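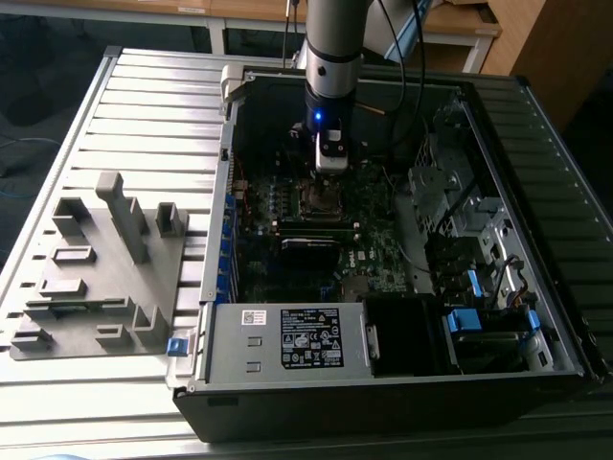
According to Hala Qudah, the old office computers she passed on to us came back to her sister's school with more life in them than they'd had in years, and she only wishes she had cleared out that closet sooner.

Notes like hers keep us going at Savport. We opened in September with five borrowed shelves and a great many towers that other people had given up on, and we have been taking them apart, sorting them and putting them back together ever since. Last year 885 desktops came through our door, and we are as fond of the plain black office kind as of anything fancier.

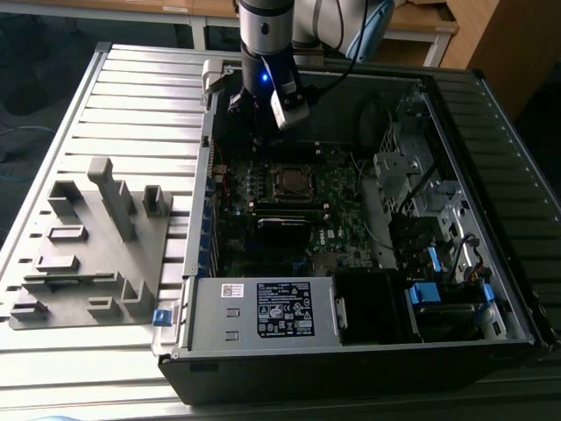
Dell motherboard, with the chip in its socket.

Every tower gets laid on its side and opened up, and we look at the board, the memory and the power supply before we decide what it could become. Some go out whole to families and classrooms, and others give up their parts so that a neighbor can run a little longer.
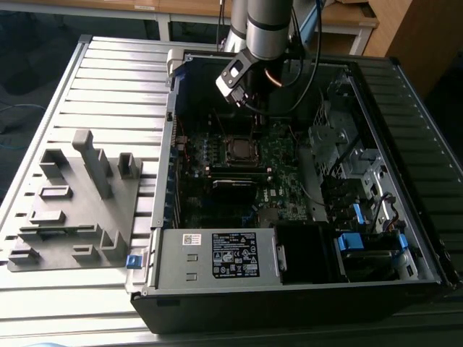

Gertraud Kaufmann started our parts library, and she is very particular about it, bless her. She likes a case you can work on without hunting for a screwdriver — the sort with blue plastic latches at the drive bay — and she will happily show you how to label a memory module so the next person can find it. Come by and meet her, and bring that old computer along with you!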